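# Setting and Clearing a Shared Table

Project report, Home and Community Studies
Sirness, 8 Oct 2023

## 1. Background

Our group looked at how people use one table for more than one thing. In a lot of small homes in Sirness the kitchen table is where you eat, store things, sort mail and do homework. We wanted to know which items stay on the table, which ones get moved, and what makes clearing up take longer than it should.

The reading for this project was the Nellmont unit on household work, plus a short guide by Yao on kitchen storage. The Yao guide is 13 pages and most of it is about cupboards, so we only used the part on open shelves and baskets.

## 2. The table

The table has a gray cloth with a white grid and large stars printed on it. We had planned to use a plain cloth but kept the star one, and that turned out to matter for the results (see section 4).

We started with long, thin items, such as chopsticks. These are the ones people in our August survey said they lose or leave out most often.

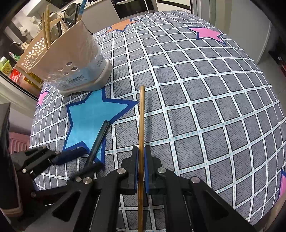 Figure 1. A bamboo chopstick and a dark rod over the star cloth.

Thin items have two problems. They roll, and they are hard to pick up when they lie flat. A chopstick with a squared end is a bit better, because the flat sides give you something to hold. Round ones have to be pinched near the middle or they swing.

## 3. Method

We split the work into 2 parts. In the first part we sorted items by shape: long and thin, bowl-shaped, and containers that hold liquid. In the second part we cleared the table in different orders and wrote down what got in the way.

The rules were simple:

- Only one item is moved at a time.
- Anything with liquid in it stays upright.
- An item counts as cleared when it is in its basket, in the sink or in the trash.
- Nothing is stacked on the table to save a trip.

We had a budget of 700 for supplies in the Grikotska course account and did not use all of it. Most of the items came from home.

## 4. Results

Drinks slowed us down more than anything else. A full cup with a spoon and a straw standing in it is really three items, and the spoon and straw both make it easier to tip.
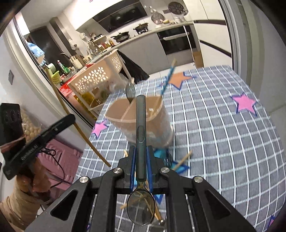 We got better results when the cup went first, even though it took the most care. With the cup gone, spoons and sticks could be picked up from any side. When we left it for last, we kept reaching around it, and the loose sticks ended up pushed farther apart.

The cloth also made a difference. Light wooden sticks were easy to miss against the pattern – the white lines run in straight rows and so does a stick if you are looking quickly. Dark spoons were easier to find. A see-through spoon bowl was harder, as the print shows through it.

Shelf baskets near the table were useful for bottles and other tall items. They did not work well for chopsticks, which slid out through the openings in the side. A tall jar would be better for those.

## 5. Problems and next steps

We did not time every round the same way, so we left the times out of this report. We also changed the sorting rules once after the first part – spoons were listed as long and thin, then moved to bowl-shaped.

If we do this again we will use a plain cloth for half of the rounds and compare. We would also like to try it with a smaller table, and with plates, which we skipped this time.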